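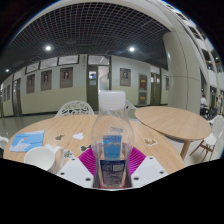 Why Winham Water Tastes Like Winham
Speaker notes, Winham Library evening talk

Search talks and handouts Type a keyword Go

Start with the cups. Everyone should have four on the tray in front of them, marked A to D, and they can sip while I'm getting the microphone sorted. No guessing out loud yet! Ask for a show of hands: who grew up somewhere else and remembers the water being different? There are always more hands than you'd think, and somebody always has a grandmother's well. Let one or two people tell their story (keep it short, Ivone has the clock).

Then say why I love this subject. Water starts out as rain, and rain tastes of very little. Everything we notice in the glass got in on the way: from the rock, the pipe, the treatment plant, the pitcher in the fridge. So a sip is a bit like a travel diary. Slow down here, I always rush this part.

HARDNESS
Hard water has picked up calcium and magnesium, mostly from limestone and chalk. It can taste full, almost creamy. Soft water that has run over granite has had far less to dissolve, and people call it clean or thin or flat, depending on what they're used to. Cup A is from Leopoldo Montes's kitchen up on Odau Ridge, and his test came in at 51 milligrams per liter. Cup B is from the old farm well at Fovton, nearly 600. Hold up the kettle element from Fovton, it's fantastic, it looks like coral. Pass it along the front row and please get it back.

Someone will ask if hard water is bad for you. Short answer: the minerals are ones we eat anyway, and hardness is mostly a nuisance for kettles and showerheads. Well owners should still test for other things, nitrates and bacteria especially. Point at the county sheet on the back table.

CHLORINE
Cup C is plain town water straight from the library faucet. Cup D is the same water, left in an open jug in the fridge overnight. Let them compare. Some people get it at once, that faint swimming pool note in C, and some can't find it at all, and both are fine. If our supply used chloramine the jug trick would do very little, so say that for the visitors from out of town.

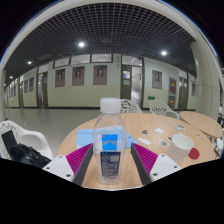 BOTTLED
Where bottled water comes from is a fun one to slip in around the middle, when people are getting restless. "Spring" and "purified" mean different things: purified water can begin as an ordinary city supply, which is then filtered and sometimes has minerals put back for taste. The pictures on the label won't settle it. Take the bottle on the slide, with that thin white line like a mountain range running across the blue band. Lovely, and it makes you think of snow, but the line is artwork. The source and the type of water are in the words, so read the small print. Ask what they'd expect a mountain to taste like. Last time Ah-rin Ji said "pennies" and we lost five minutes, happily.

TEMPERATURE
Cold dulls taste. Ice water from nearly any tap seems fine, and the same water at room temperature gives itself away. That's why the cups were poured early. Have them go back to B now and try again. Faces!

COFFEE AND BREAD
Jalen Sorensen wants me to cover coffee, so two minutes only. A fair amount of mineral helps pull flavor out of the grounds, too much and the cup goes chalky and dull. Very soft water can make it sour. For bread, soft water can leave a dough slack and sticky. Tiina Juntunen bakes with both kinds and has brought rolls, so point people to her table and get out of the way.

Leftover time: the blind vote. Favorite cup, hands up, letter by letter. Tiina writes the totals on the whiteboard. Reveal which is which AFTER the vote, not before like in November.

Trays go back to the kitchen, kettle element goes back to me.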